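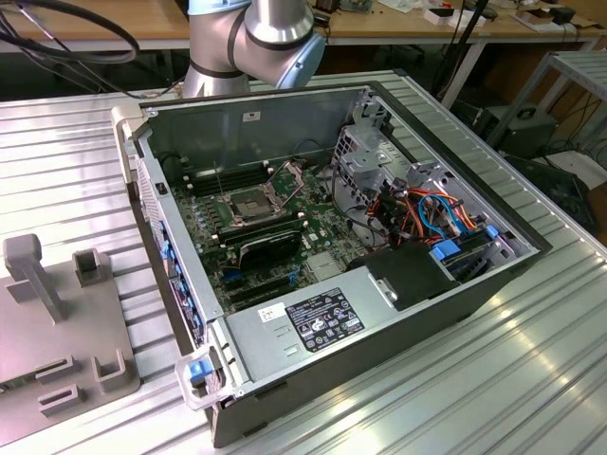 Bench cell, tower on its side, socket frame open.

To: refurb-floor list
Date: April 30, 2026
Subject: Re: Robot cell and the teardown bench

> Gonska wants the cell doing desktop teardown by June. Palley
> says the arm takes the dull part and people move up to
> inspection. No change to headcount is planned. Please send
> questions to the list.

I have read this twice and I still can't find what "move up" means. Same pay? Same shift? I have done teardown at Brondberg for seven years and inspection is part of it. You see a bent pin while you're in there with your hands. Split the two jobs and the inspector gets a case someone else opened.
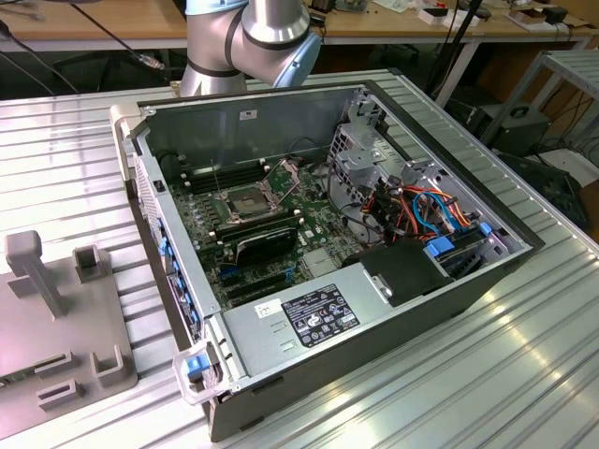
Socket cover up, drive cage still full of cable.

Look at the cabling on the right of that case. Every model we get is routed its own way, and half of them have been re-routed by whoever owned them. I can feel when a connector is about to give. I'd like to hear how the cell decides that, and who gets the write-up when it guesses wrong.

The quote from Pinheiro talks about 2000 units. It doesn't say how many of those need a person standing by, or whether standing by counts as bench time for the bonus.

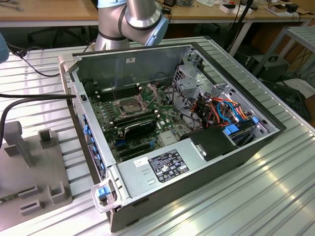
Speaking for nights, my worry is the pace. Once the cell sets the rate, the two manual benches get measured against it, and we get the odd models it can't do.

That came in from nights after the first notice, and I agree with it. Hard cases at easy-case targets is a pay cut – call it what you like.

I'm not against the thing. My wrists would be glad of some help. I just want it in writing before it's bolted down. 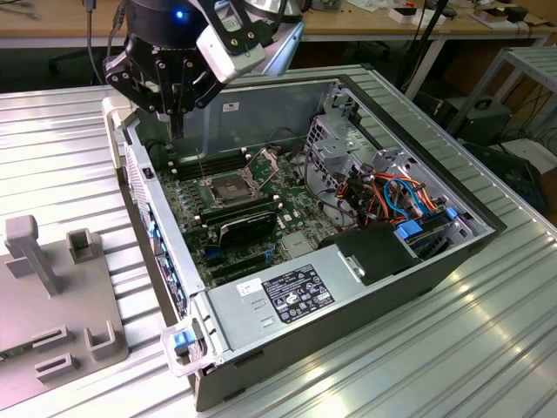
WHAT I'M ASKING FOR

1. Pay grade for inspection, stated before anyone moves.
2. Separate targets for the manual benches.
3. Someone from each shift in the room when Palley signs off.

Replies to the list, please – not to me.

Contact list owner | © Brondberg refurb-floor list | Back to top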